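Nevura Releases Practice Guide for Demonstration Recording with Hand-Held Grippers

BIRNCOMBE - Nevura today released version 2 of its practice guide for recording manual tasks with hand-held grippers. The guide sets out how a work surface is to be laid out, how a task is to be started and ended, and what is to be written down for each recording. It replaces the first version, which dealt only with equipment checks.

The new version was drafted with the test group at Arunon and tried on 512 recordings of tabletop tasks. Of these, 361 met every clause at first review. Most of the rest failed on one of two points: the starting state of the work object had not been logged, or the operator had ended the task without opening both grippers.

Whiteboard erasing is the reference task in Annex B. It was chosen because the start and end states can be checked by eye and the materials are easy to replace.
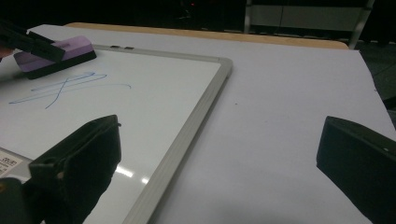
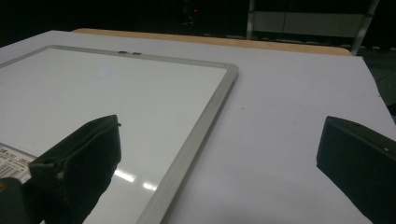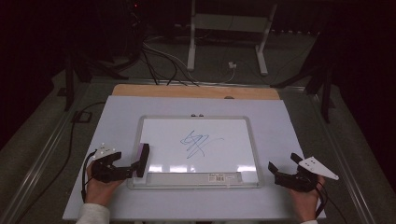
Whiteboard task, Annex B. Marker strokes are on the board in the first and third views.

Under the guide, the board must lie flat and must not be moved between the starting check and the end of the task. Marker strokes are drawn fresh for each recording and may not follow a fixed pattern. Partial erasure is a valid result but must be logged as such - it may not be entered as complete, and it may not be deleted.

Lighting is covered for the first time. Glare on a glossy surface is allowed if the strokes can still be made out in at least one view. Room lights may be dimmed, but the setting must stay the same through a session.

"The first version told people how to check the tool. It said very little about the table," said Reda Fahmy, who edited the guide. "Two sites could both follow it and come back with recordings that did not match. We have tried to close that gap without adding much paperwork."

Clause 7 limits a session to 300 recordings per operator. Cable routing, sleeve length and seat height are treated in Annex C as recommendations only.

Sites working to the first version may continue to do so until April. Recordings made under it do not need to be reviewed again, but they must carry the old version number. The Nyitrai site will move to version 2 first, followed by Birncombe.

The guide is available from Nevura on request. Comments on Annex C are open to all sites and should cite the clause number.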